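Can a machine do the chores yet? Pictures from the Drendlow workshop

Text and pictures by Ilaria Barbieri, 7 October 2026
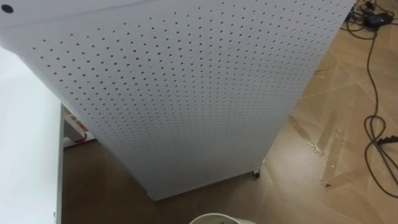
Perforated cabinet on casters, herringbone or chevron floor, and a good helping of black cable. The strips stuck to the floor on the right are on the job list too.

I've wanted to put this page up for ages! Gopinath Fernandes and I keep a list of ordinary jobs, 42 of them at the moment, all things a person does at home or on a shop floor without much thought. Sweeping under a unit, coiling a lead, peeling up old tape, wiping a shelf. Every few months we go down the list and mark what a machine can manage alone, what it can manage with help, and what it can't do at all. The corner in the picture covers more of the list than you'd think.

Sweeping. The easy one, on open boards. Robot vacuums have had this for years and they're lovely to watch on a plain floor. Put a looped cable in the way and I still want to pick it up first.

Cables. My favourite, and Gopinath's least favourite. A cable never lies the same way twice, so there's no fixed shape to learn. You have to find an end, follow it through the loops and decide what goes over what. We have this down as "with help", and I was thrilled to move it up from "not at all".

Tape on the floor. Shiny, thin and nearly flat, which makes it hard to see and harder to get hold of. Gopinath uses a thumbnail. We haven't found a good stand-in for a thumbnail.

Moving the cabinet. Wheels help enormously (hooray for casters), but you'd want to check the leads and whatever is standing on the floor beside it before giving it a push. Looking first is half the chore, and I think it's the half that is coming on fastest.

Four jobs have gone up a grade since we began and two have gone back down, both to do with folding. The next round is in December at Skikon. If you have a dull little job we should add, do send it in, the duller the better!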